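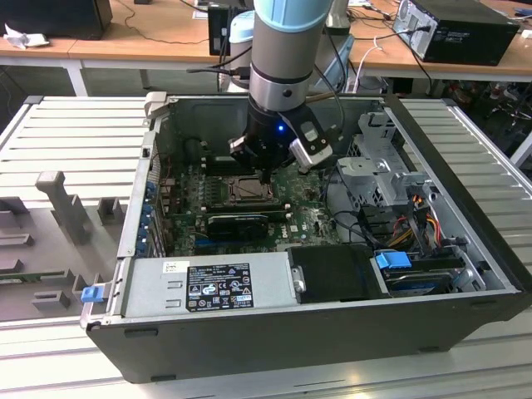
What is the Toteo set?
Toteo is a set of 132 short picture records about taking desktop computers apart and putting them back together, with plain notes on the parts and the order they usually come out in. We put it together in April at the Ledesma repair room, mostly for folks who like old office machines as much as we do.

What's inside
The records are sorted into 53 folders, one for each bench session, and every folder has a notes file and a parts list. The notes are chatty in places (sorry, we do love a good drive cage!), but the part names are kept the same all the way through, so a search for "socket" or "memory slot" should find what you're after.

A word on processors
This is the part people write to us about most. A processor that has spent years under a cooler often still wears its old thermal paste, patchy and whitish with pinkish-brown streaks, and we tag those "paste: old" in the parts list. The square of metal inside the socket frame is the heat spreader, and the curved bar along the side is the loading lever. Empty sockets get their own tag, "cpu: none", so please don't mix the two when you filter.
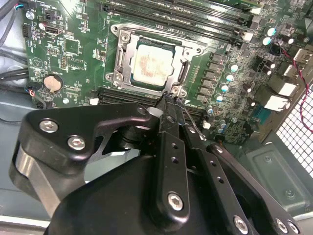

Known gaps
Laptops are left out for now. The Bedo folders use an older spelling for 20 of the part names, and the Jadier list in version 2 maps them to the current ones. Fixes to the notes are always welcome, even tiny ones.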